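How do I stop hot mugs from leaving white marks on my table?

Posted by Solomiia Kravchuk, Dec 11, 2021

Hello everyone, and thanks in advance for reading all this! In February I bought a secondhand table from a family over in Galtbridge who were moving and wanted it gone by the weekend. I paid 140 dollars for it and carried it up the stairs with my sister, and I've been fussing over it ever since. It's wood, or at least the top looks and feels like wood to me, and it has a shiny clear finish on it that the sellers couldn't tell me anything about.

Last week my nephew put a mug of cocoa straight down on it and now there's a cloudy white ring the size of a saucer. I've wiped it with a damp cloth and then with a bit of dish soap, and it's still there. Is it ruined? I'd rather not sand the whole thing if I can help it, and I have people coming for dinner at the end of the month.

Plorkell

Oh, I feel for you, I've been through this with my mother's sideboard and I nearly cried. The good news is that a white mark is usually moisture caught in the finish, so the wood underneath is probably fine. (Dark marks are the ones to worry about.) Give it a couple of days first, as some of them fade by themselves in a dry room.

If it's still there, lay a clean cotton cloth over the ring, no steam in the iron, lowest setting, and press for a few seconds at a time. Lift the cloth and look after every pass. Mine took a whole evening with a lot of tea breaks.

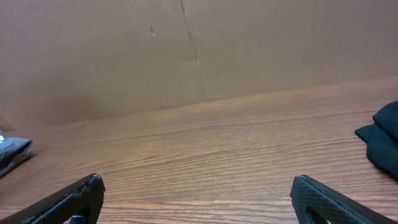
Go slowly, and try it on the underside or a back corner before you do anything in the middle. Some finishes soften very quickly with heat, and then you've swapped a ring for a dull patch. And please don't leave the iron sitting there while you answer the door, which is how I got the mark on my sideboard that I now keep a fern on.

walczak77

mayonnaise. leave it overnight and wipe off. worked for my aunt

Hadine

I'd try the gentle heat before the mayonnaise, though I know people who swear by it! It's the oil that does the work, so a dab of plain petroleum jelly left on overnight does much the same and doesn't smell like a sandwich in the morning.

One more thing, if there's a bit of haze left afterward, a soft cloth and a little paste wax, rubbed along the grain, will usually blend it in. I paid 27 dollars for my tin and it has lasted through two tables and a piano bench. Then get yourself some cork coasters and leave them out where your nephew can reach them. Good luck with the dinner, and do come back and tell us how the ring turned out.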